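Hultamham Town Archive Puts Its First 2174 Records Online

August 18, 2022

After a winter and spring of sorting, scanning and a whole lot of typing, the Hultamham Town Archive opened its online catalog to the public this morning. Anyone with a web browser can now search 2174 records from the Zawadzka Collection, the big run of letters, shop ledgers, maps and family papers that has filled the archive's back shelves for decades.

It's a wonderful thing to poke around in. Type in the name of a street and you may get a grocer's order book, a hand-drawn plan of a drainage ditch and a postcard complaining about the ditch. Until now the only way to find any of that was a typed list in a binder, and the list stopped halfway through box 17.

The work started in February, when the archive moved its old finding aids into Gralodell, the catalog system it picked last year. The old descriptions had been written over many years by many hands, and they didn't agree on much. Dates came in half a dozen styles. One family's name was spelled four ways. Staff and student interns went through the entries box by box, settled on one form for each name and kept the older spellings as cross-references, so a search on any of them still gets you to the right folder.

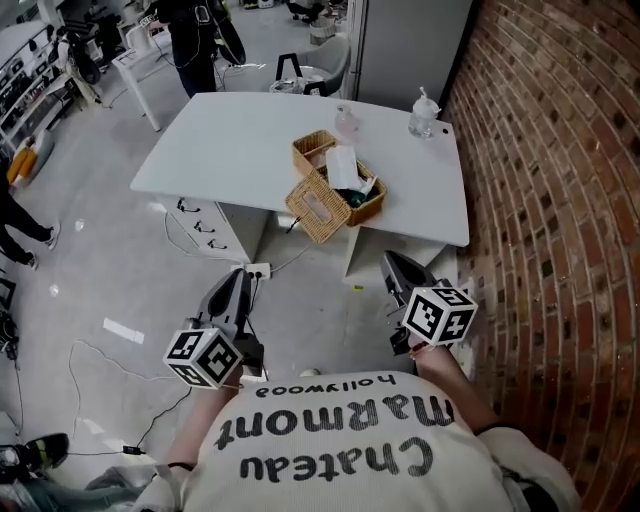
Hands at a white table, with a gripper in each.

Of the records now online, 700 come with full page scans. The maps were done first (they're the items people ask for most, and the ones that suffer most from being unrolled), followed by the ledgers from the Wanine mill. The mill ledgers are a treat - wages, coal deliveries, broken windows, and a running argument in the margins over who left the gate open. The scans can be enlarged far enough to read the pencil notes, and they can be downloaded free for school, family or personal use.

The rest of the records have written descriptions only for now. Each one gives a box and folder number, which you can send to the reading room ahead of a visit so the material is waiting when you get there. Requests go through the form at the bottom of each record, and the archive asks for two working days' notice.

The interns deserve a big hand here. Several came in with classroom knowledge of metadata and had never touched a real collection, and by early summer they were writing the cleanup scripts that caught duplicate entries and stray folder numbers. Their notes on local place names have been turned into a short guide, which is linked from the search page and is well worth a read even if you aren't looking for anything in particular.

Next up is the photograph series, with 2000 prints and negatives still to be described. Many have no names or places written on them, so the archive plans to post them in batches and invite people to write in with what they know. The first batch will show storefronts and street fairs.

The catalog can be reached from the archive's home page, under "Search the Collections." No account is needed. Corrections are welcome too - every record has a link for sending one in.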